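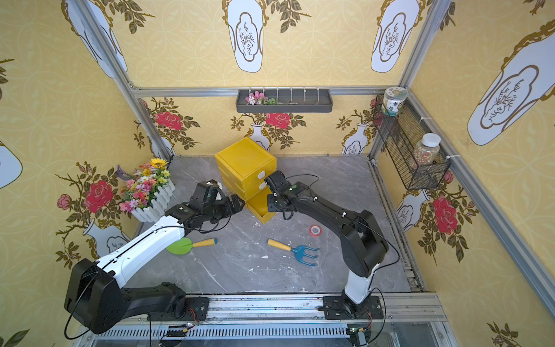 The old wallpaper store on Petrenko Street will stay open through the spring, and its owner says he has changed his mind about selling the building. Dirk Wouters, who has run Prumard Wallcoverings since his uncle retired, had told customers in the fall that he was done. Then the orders came back. Big florals mostly, the kind people spent years steaming off their walls. Yellow grounds, white vases, red roses, brown branches with leaves on them, all of it loud. "Three years ago I couldn't give yellow away," Wouters said Saturday, between phone calls. "Everything was gray. Gray, gray, and a kind of lighter gray."

The store now has a waiting list for hanging. It runs to 57 households, most of them in Narkel and the blocks east of the rail line, and Wouters has just 2 paperhangers on the payroll. He is looking for a third. No luck so far.

Part of the trouble is the trade itself. Paperhanging fell off when paint got better and cheaper, and the people who knew how to match a large repeat got older. Inês Serrano started at the store in the office and learned to hang on slow afternoons. Now she is booked out until summer. A big pattern wastes a lot of paper, she said, and customers get a shock when they see how many rolls a small dining room takes.

"They measure the wall and they divide," Serrano said. "They forget the vase has to line up with the other half of teh vase."

Her advice: order everything at once, check that the run numbers on the labels match, and keep one roll back in a closet. Two runs of the same paper can be off by a shade. It shows up worst by a window.

Prices vary. A plain paper hung in one room starts at $300 for labor, more for stairwells and anything with a sloped ceiling. Old plaster costs extra to prep. Paper is seperate. 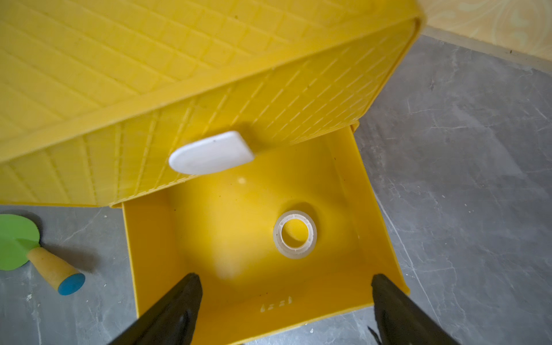 NARKEL, February — Residents of the Wikside apartments have asked their landlord for permission to paper their own units, a request that would have seemed odd not long ago. The lease there allows paint, in four approved colors, and nothing else on the walls.

Ward Van Leeuwen, a tenant on the third floor, wrote the letter and took it door to door. He got 76 signatures. Some neighbors signed for the sake of it, he said, with no plan to paper anything.

"I've got one hallway with no window," he said. "I want birds in it. That's the whole thing."

Property manager Clifford Poirier said he has read the letter and has not ruled it out. His worry is removal. Old paste left on drywall has to come off before the next coat of paint, and if the wall was never sealed underneath, the face of the board can come off with it. He had one unit like that last year. Had to be skim coated, all four rooms.

Poirier wants a deposit, or a rule that only strippable paper goes up. Van Leeuwen says tenants would take the second one. A deposit, probably not. The two are due to meet again later this month, 7 p.m., in the laundry building. Open to any tenant.

At Prumard, Wouters said he would offer Wikside tenants a discount on strippable stock if the rule goes through. Most of the loud florals come that way now, he said, though a few of the heavier papers still have to be pasted to the wall the old way.

Tyson Robichaud, who hangs paper for the store three days a week, was less sure about tenants doing the job themselves. First strip has to be plumb. Corners in that complex are not square, he said, none of them, he has worked in there. Start in a corner and trust it and by the far side of the room the pattern is walking downhill.

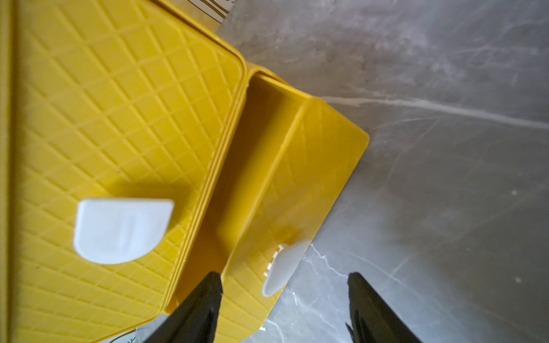
Can strippable wallpaper go straight onto a rental's painted drywall?

Usually, if the paint is sound and fully cured, according to Robichaud. He tells people to wash the wall, let it dry overnight and roll on a coat of wallpaper primer first. Flat builder's paint is the one he doesn't trust. Try a scrap behind a door, leave it a week, then pull it slow from the top corner. If paint comes with it, prime again or leave that wall alone.

The store plans a free evening class on measuring and pattern matching, taught by Serrano. Space is tight, call ahead. Sample books can go home overnight but they have to come back, Wouters said. He is missing two.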